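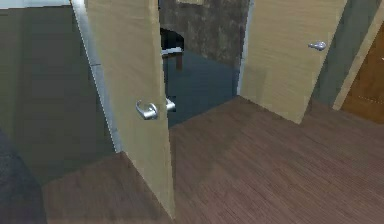

Equipment planning board > Budgets and procurement

Thread: Simulation seats or a second arm first? Door and drawer work

svanloon
Posted 09/08/2026

We are putting together next year's equipment request for a small lab working on household door opening and drawer tasks. At present we have one mobile base with one arm, shared between two projects, and a simulator running on whatever desktop happens to be free. The money covers one of the following:

Option A: a second arm, same model, plus gripper, mount and spares.
Option B: two proper workstations for simulation and no new hardware until the following year.

My own preference is B. Most of our failures are in the approach and the grasp on the handle, and those can be worked on in rendered rooms. My co-applicant prefers A. I would like to hear from people who have had to defend either choice.

Sanne Van Loon

plotport_ops
Reply 1

B, with conditions. Check what your scenes contain before you price anything. Lever handles and round knobs are separate problems for a parallel gripper. A lever needs a downward push and then a pull or push along the arc. A knob needs a grip that survives rotation. If your scene set is all levers, two workstations will give you a lot of lever data and the knobs will still be waiting.

Also budget for the person who fixes the assets. Hinge limits, latch forces and collision meshes all need checking by hand. We put 8 hours a week against it at Plotport and it was not enough.

ssampaio
Reply 2

I disagree with going to B first. We did that at Travdale. Three months in simulation, good success rates, then on the real door the wrist went into a protective stop on nearly every pull. Door closers are badly modelled in most asset sets. Our simulated door swung freely and the one in the corridor did not. We would have learned that in an afternoon with a free arm.

If the arm is shared between two projects, the arm is your bottleneck. Buy the arm.

Simone Sampaio

svanloon
Reply 3

Fair point on the closers. Our target doors are domestic interior ones without closers, so the gap should be smaller, though I accept it will not be nil.

On plotport_ops's question: the set has both. The beige doors have levers, and there is a brown door with a round knob in the room with the drawer unit.

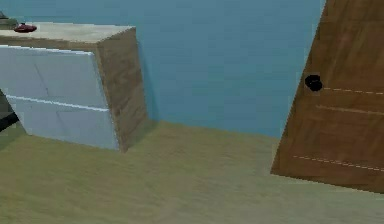 Drawer unit and the door with the round knob, simulated room.

The drawers are the part I am less sure of. I can't find any sign of a handle on the fronts from this view, so I need to go back to the asset files and see what the gripper is supposed to hold. If it is a push latch or an edge pull, that changes the fingertips we order.

plotport_ops
Reply 4

Edge pull means thin fingertips. Order those separately and early. Ours had a longer lead time than the gripper itself.

I would also ask whether the clearance between the unit and the door matters for your base. If the door opens towards the unit, the base has to stand somewhere while it does so. Put the real footprint in the simulator, with the arm stowed and with it extended. We had to return a base over this.

prarnev_tech
Reply 5

Has anyone costed the cheaper version of A? At Prarnevdale we built a test rig: a door leaf in a timber frame, swappable handle plates, a spring balance and a cheap force sensor. No second arm. It gives you measured opening torque and latch force to put into the simulator, and it costs less than a set of gripper spares. The shared arm is then only booked for final checks.

ssampaio
Reply 6

That helps with the closer problem but it does nothing for the booking problem. Two projects and one arm means somebody waits. Ask for the log. Ours showed 70 per cent of booked time going on set-up and resetting the door, which is a case for a reset mechanism before either A or B.

svanloon
Reply 7

We do not keep a log at that level. I will start one now, although the form goes in before it will show very much.

The rig is attractive. A revised split would be one workstation, the door rig, thin fingertips, and the remainder held against an arm next year. Does anyone see a problem with carrying the remainder over?

paiva_k
Reply 8

Yes, if your finance office is like ours. Unspent equipment money went back in July and the following year's bid was cut to match. Get the carry-over agreed in writing or spend it on something you need, such as a maintenance contract for the existing arm. Paiva's was out of cover when the elbow joint failed and the repair took the whole consumables line.

I would still go for one workstation and the rig. I would not hold the balance.

ssampaio
Reply 9

I still think the arm. But if it is the rig, fit a real latch. A magnet catch will give you the wrong numbers.

svanloon
Reply 10

Noted, real latch. Maintenance cover on our arm runs out before the new budget opens, so that goes on the form as well. I will post the line items once the quotes are back.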